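Do carrots really help you see in the dark?

Grown-ups love telling you this one. Ask them how they know, though, and they usually go a bit quiet. Let's check.

What is true
Carrots contain something your body turns into vitamin A. Your eyes need vitamin A, and people who get far too little of it can find it hard to see at dusk.
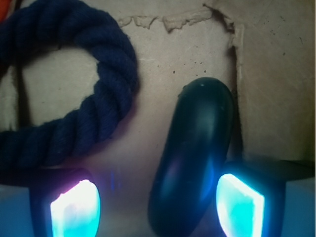 What is not true
If you already eat enough, extra carrots won't give you night vision. You could munch 3000 of them and still trip over the cat. Your body stores what it can use, and a huge pile of carrots may just turn your skin a bit orange. (It fades.)
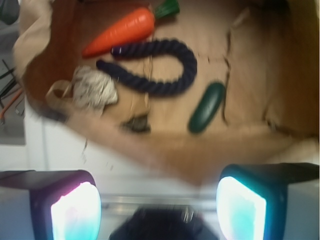 So where did the story come from? In the Second World War, British newspapers said that pilots shot down planes at night because they ate carrots. The pilots had radar, a new machine for finding planes in the dark, and that was kept secret. People believed the carrot story anyway. Be careful with any food that is said to do something amazing.

What about cucumbers?
They are mostly water. Some people put slices on their eyes and say it works wonders. A cold, wet flannel feels much the same.

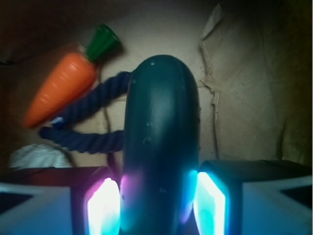

A dark green object. No vitamins at all.

Still not sure? Good. Ask who says so, and how they found out.

Your comments

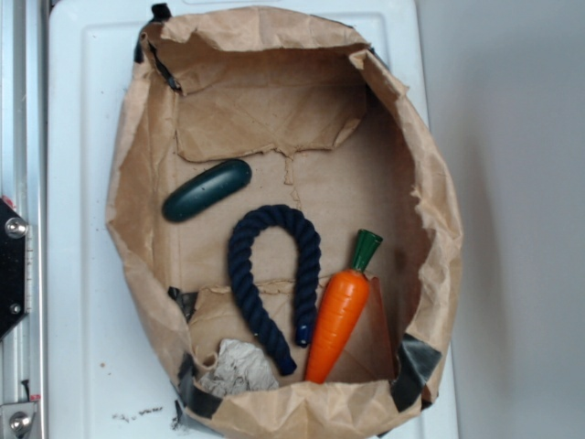

Filip writes: My gran says carrots worked for her, but she wears glasses, so I don't know.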